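Re: [leltov-neighbors] Settling in, and what to do about the boxes
4 min read

Hello again everyone,

First of all, thank you for the lovely welcome in November. I had four replies before I had even found the coffee pot, and I read every one of them standing up at the kitchen counter (the chairs were still wrapped in blankets at that point). I've been meaning to answer properly ever since, and then tonight this message came through and gave me the push I needed:

> We are moving from Tovar to Leltov this spring, into one of the
> older houses up by the water tower. My husband wants to bring
> everything and sort it out when we get there. I would like to sort
> it first, but I work full time and the attic alone makes me want to
> lie down. Did any of you do it one way and wish you'd done it the
> other? Also, is the storage place out on the Nirkbridge road any
> good, and what do people do with boxes once they're empty?

Oh, my dear, I feel for you! We did it your husband's way and I would not do it again for love or money. We came over from Rernuvach with 128 boxes, and the only reason I know the number is that the movers made me sign for it on a little clipboard in the driveway. Our old house had a basement that ran the whole length of the building, and this one has a crawl space and two closets. I knew that when we signed the papers. I had even measured the closets. But there is knowing a thing, and then there is trying to get your front door open past a stack of your mother-in-law's fondue sets.

So if I were you I would start with the attic, tired or not, and I'd do one hour in the evening with the radio on and then stop. Don't read any letters. I lost a whole evening to a shoebox of letters and had nothing to show for it but a sore neck and a good cry. Anything you haven't decided on after an hour can go back where it was until the next night.

The one thing I did right was to pack a box for the first night and carry it in the car with us. Sheets, towels, toilet paper, a lamp, scissors, the dog's bowl, one saucepan, and the good coffee. It was heaven to have that lamp. I had forgotten light bulbs, and two of the bedrooms here had none at all, so you might put some in yours.

On the storage place, we had a unit there for 11 weeks and I have no complaints. It was clean and the lady in the office was very patient with me when I lost the code. They did want a deposit from us up front, and between that and the second truck we spent 300 dollars we hadn't planned on, which stung a little with everything else coming due. Ask for a ground floor unit if you can get one. The ramp at the back is steep, and I say that as somebody who chased a rolling piano stool down it.

As for the boxes, please don't buy new ones before asking here! I still have a good pile of the sturdy book-sized ones flattened in the garage, along with two wardrobe boxes with the metal bar, and you are welcome to all of them. I can drive them over to Tovar, too. I go that way for the dentist and would be glad of the company of a cup of tea at the other end.

You didn't ask about the houses by the water tower, but I'll tell you anyway that the hallways are narrow and have a turn halfway along. Ours is the same kind of house. Our sofa went back out the way it came and lived on the porch under a tarp until we found somebody to take the legs off it. Measure the turn, and measure the sofa on its end as well as flat. Beds come apart, so I wouldn't worry over those, but do tape the bolts to the headboard in a bag. Mine turned up in the sugar canister and I have no memory of putting them there.

And for those who asked how we're getting along, we are doing just fine. The dining room is finally a dining room, the dog has picked out his corner, and I have stopped driving past our street in the evenings.

Write to me off the list about the boxes, any time before nine at night, and tell your husband I said the attic comes first.

With love from the yellow house on the corner

2 replies | 0 shares
Leltov Neighbors mailing list | Contact the list owner | Back to top
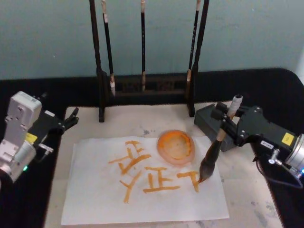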